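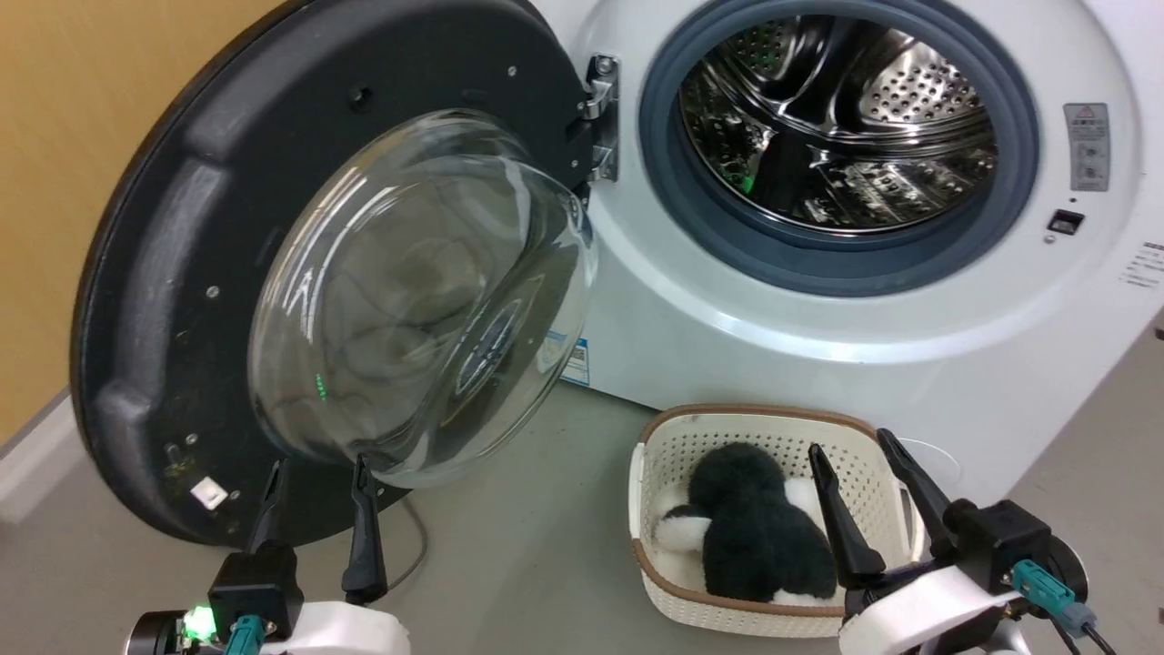

Woltdale Laundry Room: progress report to the Liapis Fund, November

Dear all at the Fund,

Thank you for your patience while I got this together. I had hoped to write in October, but the plumbing went on longer than we were told and I wanted to be able to report on a room with a working machine in it. I can now do that, and very happily!

As you will remember, your grant was for setting up a small laundry room at Woltdale for the families staying in our short-term flats, most of whom had been carrying their washing to the launderette on Dromitz Road. That is a fair walk on a good day and a miserable one with a pushchair and two full bags.

The room

The walls are now painted. We went for a warm orange in the end, after a good deal of to-ing and fro-ing over colour cards, and I must admit I argued for cream and was wrong. It is a north-facing room and the orange does it a world of good. The skirting is white and the floor is a plain light grey, quite smooth, so it can be mopped from end to end in a few minutes. The old lino came up in small and very stubborn pieces, and that alone took us 4 days.

The washing machine

We chose a white front loader. There was some talk of a top loader, which would have been kinder on people's backs, but a front loader suited the space we had, and the wide round door makes it easy to get bedding in and out. The door swings right back, so you can put a basket on the floor in front of the drum and pull everything straight down into it. Several of the parents told us at the planning tea that this was what they missed most about having a machine at home, and I can quite see why.

The machine has been in use for five weeks. In that time we have logged 38 loads in the book by the door, shared between 21 households. Most people are using the 30 degree wash, as we asked them to, and it has dealt with school jumpers and bed linen perfectly well. Muddy football kit is another matter and has been given a hotter wash by general agreement.

We have had one fault, a slow drain in the second week. It was a child's sock in the filter. Osvaldo Medeiros, who fitted the pipework, came back and cleared it without charging us, and showed two of the residents how to do it themselves. We have since put up a short note asking people to check pockets, run a hand round the inside of the rubber seal before they leave, and keep the door ajar between washes so that the drum can air. The seal does collect fluff and hairgrips if it is left, and a damp one soon starts to smell.

Money

The machine, the plumbing and the paint have all been paid for, and the receipts are in the folder that went to your office by post. Delivery came in under what we had set aside. The floor came in over, owing to the lino. Taking one with the other we are very nearly where we said we would be, and I do not expect to ask you for anything further on this part of the work.

Still to do

The drying racks from Wekia are on order and have been put back twice. Until they come, people are taking their washing up to the flats to dry, and that is far from ideal in the smaller ones now the windows are kept shut. I ring every week and am on first-name terms with the lady in dispatch. We also want a shelf for powder at a height the little ones cannot reach, and a few more baskets, as there is a bit of a queue for them in the mornings.

The booking sheet needs another look too. We began with two-hour slots, which are too long for a quick wash and too short for anybody doing a whole family's bedding. The residents would like to try a morning list and an evening list instead, and we will start that next month and see how they get on with it.

You would be very welcome to come and see the room for yourselves. Any time after ten in the morning is good, once the school run is over, and I will put the kettle on.

With warmest thanks from everybody at Woltdale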